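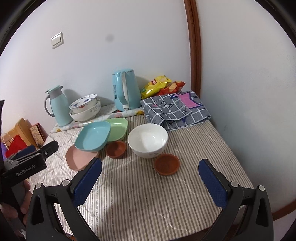

Table view, front gripper open. Blue, green and pink plates to the left, clay bowls and the white bowl in front.

Ticket: plate tracker swaps IDs on overlapping plates
Component: perception / object tracks (Balogun 2)
Site: Pledcombe
Status: fixed on branch, waiting on review
Opened: 25 January 2026

Symptom
Three plates, same rounded-square outline, different colors. When they overlap, the tracker hands the blue plate's ID to the green one, and the pink plate drops out of the track list. The planner then asks for a grasp on a plate that is somewhere else. Very repeatable, which made this a fun one to chase!

What I tried first
Replayed the log with color weighting turned up. Better on the pink plate, no change on blue/green. The green plate has a strong white reflection on its upper inside surface, and the color histogram there comes out close to blank.
Turned off the lens undistortion step in case it was warping the rims. Much worse, so back on it went.
Checked clock offset between the left and right gripper streams. Clean.

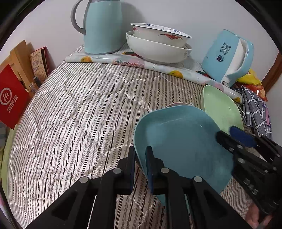

Rim of the teal plate between the fingers, second gripper in from the right. Only a thin curve of the pink plate shows behind it.

Cause
The view with one gripper at each side of the big plate gave it away. The mask for the near plate was being split by the dark linkage bars, and the slice of teal behind them became its own little object. That slice was then matched to the nearest lost track, and everything after it shuffled down by one. The quilt stripes get no blame at all, although I was sure of it for most of a morning.

Fix
Nutex mask merger now joins pieces that share a color and sit on both sides of a gripper mask. The gripper mask comes from the joint angle, so it opens and closes with the fingers – no extra segmentation pass needed. I also raised the hold time on hidden tracks from 3 frames to 62, so a plate that is nearly covered keeps its ID.

Result
ID agreement with the hand labels is now 96 percent on the replay set. I love how small the patch ended up.

Still open
Hidden tracks held too long can leave a ghost plate if it really is taken away. I have a test half written for that.
The Tandthorpe logs from July use the old gripper model and need their masks regenerated before anyone compares numbers.
Please run the replay with --keep-hidden on, the default is still off.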